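What Is Marble? A Guide for Young Readers

From the Rornley Museum of Rocks and Materials, Learning Department
Suitable for readers aged 7 to 11

Marble is a kind of rock. People have used it for a very long time to make statues, floors, steps and the tops of tables. Many kitchens and workrooms have surfaces with a marble pattern. This page explains where marble comes from, why it has stripes, and how to look after a surface made from it.

How marble begins

Most marble starts as limestone. Limestone often forms at the bottom of warm, shallow seas. Tiny shells and pieces of coral sink to the sea floor and pile up in layers. Over a very long time, the layers are pressed together and become solid rock.

Sometimes that rock is pushed deep under the ground, where it is very hot and the weight above is very great. The limestone does not usually melt. Its small grains change shape and grow into crystals that lock tightly together. The rock has now become marble. Scientists call a rock that has been changed in this way a metamorphic rock. The word comes from Greek and means "change of form."

Where the stripes come from

Pure marble is white. The colors come from other minerals that were mixed into the limestone. Iron can make marble pink, red or brown. Other minerals can make it green, gray or black.

The thin lines that run through marble are called veins. A vein may begin as a crack in the rock. Water carrying minerals flows into the crack, and the minerals are left behind and fill it. In other places, veins show where layers of mud or sand were squeezed and folded. Veins can be wide or as thin as a hair, and they seldom run straight.
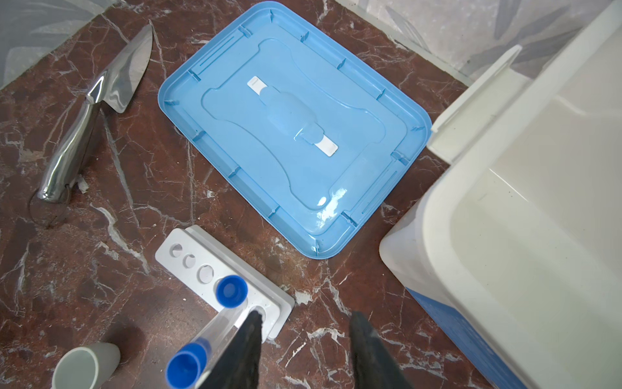
Dark reddish-brown with white veins

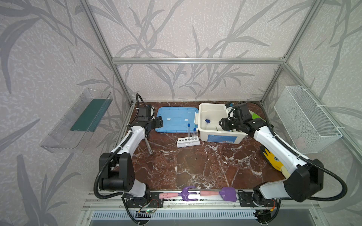 Some surfaces that look like marble are made from other materials. A printed sheet or a slab of man-made stone can carry the same kind of pattern. One way to check is to look for a vein shape that appears again and again. In natural stone, no two parts are exactly the same. A printed pattern will often repeat.

How a block becomes a tabletop

Marble is cut from the ground in a place called a quarry. Workers use long saws and steel wires set with small diamonds. Large blocks are taken to a workshop and cut into flat sheets called slabs. In our Darkden Gallery, visitors may see a slab that weighs over 600 pounds.

A newly cut slab is dull and a little rough. It is rubbed with finer and finer grit until it is smooth. This is called polishing. A polished surface shines and can act a little like a mirror, and its colors look deeper.

Looking after marble

Marble is strong, but it is softer than many people expect. A steel knife can scratch it. Lemon juice and vinegar are acids, and they can leave dull marks on the polish. Please remember the following rules at home and at school:

Use a cutting board under food.
Ask an adult to handle and put away sharp knives.
Wipe up spills at once with a soft, damp cloth.
Lift heavy items and do not drag them.

Try it at the museum

School groups may visit the Solberg Room, where Mr. Tsz-kin Au, our education officer, leads a session on rocks that lasts 40 minutes. Pupils may handle samples of limestone and marble and look at the crystals through a magnifying glass. Each session needs 2 adult helpers. Places for the September term can be reserved through the museum office.

Words to know

Mineral — a natural solid material found in rocks.
Quarry — a place where stone is cut from the ground.
Slab — a large, flat piece of stone.
Vein — a line of a different color running through a rock.

Text by Asif Sandhu. Page last reviewed Jan 29, 2020.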